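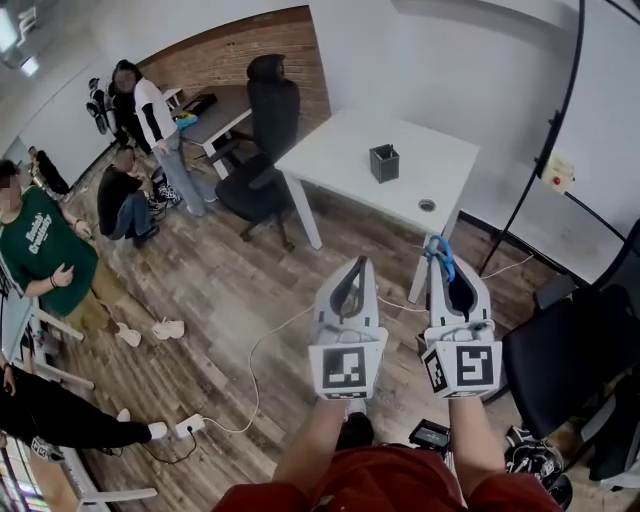
Grondow puts two hand-held grippers side by side, and I got to do the holding

PRESS RELEASE — February

Hi, I'm Libor Vávra, and I look after testing at Grondow. We've just wrapped up our comparison of two hand-held gripper setups, Nuver and Benarum, and I'm really happy to share how it went (my forearms are less happy, but they'll recover).

Both setups use a white shell with a dark inner jaw and a square black-and-white marker on the front, so at a glance you'd have a hard time telling a Nuver session from a Benarum one. The differences are in the controller and the jaw springs. Nuver closes with a lighter squeeze and I loved it for small stuff like pens and caps. Benarum is stiffer, but it held on to heavier boxes much better, and its tracking came back faster whenever I turned my wrists too far.

We ran 10 everyday desk tasks with each setup, and Benarum finished 9 of them without a restart. Nuver lost tracking more often, mostly when one hand passed in front of the other — something the team at Tichý, who write our controller software, are already working on.

"I went in rooting for Nuver and came out wanting Benarum's controller with Nuver's springs," says Vratislav Doležal, our hardware lead. "So that's what we're building next."

The mixed version goes into testing this spring, again in our regular office with the desks and chairs left in, which is how we like it! Labs and workshops that want to try a pair for two weeks can write to the Grondow press desk and ask for the comparison notes. I'll answer the gripper questions myself.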